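I was 20 minutes into my shift at the Drindham mapping office when the crater moved.

Okay, craters don't move. I know that, you know that, and Wenceslao Magaña, who had been staring at Mars since 2016, certainly knew that. But I had the Gatum basin up on my screen with the infrared layer switched on, and the little one we called Cuautle was sitting a good thumb's width east of where I'd left it in May.

"You nudged the layer," Wenceslao said, without turning his chair.

"I didn't touch the layer!"

He rolled over, smelling of oranges, and took my mouse (he always took your mouse, it drove me nuts). He turned the infrared off, then on, then loaded the old daylight strip underneath it. Every other crater lined up so neatly you could have cut them out with scissors.
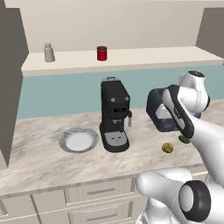

"Huh," he said. From him that was practically a scream.

We pulled orbit 651, and Cuautle was in its old spot. We pulled orbit 823 and it was east again, same rim, same bite out of the southern wall. I wanted to call Ernlow right then — they ran the camera, let them lose sleep over it — but Wenceslao had his hand flat on the phone.

"One more pass," he said. "It goes over tonight."

So I texted my sister that I'd miss dinner, and he peeled me an orange, and we sat there waiting for the download bar to fill.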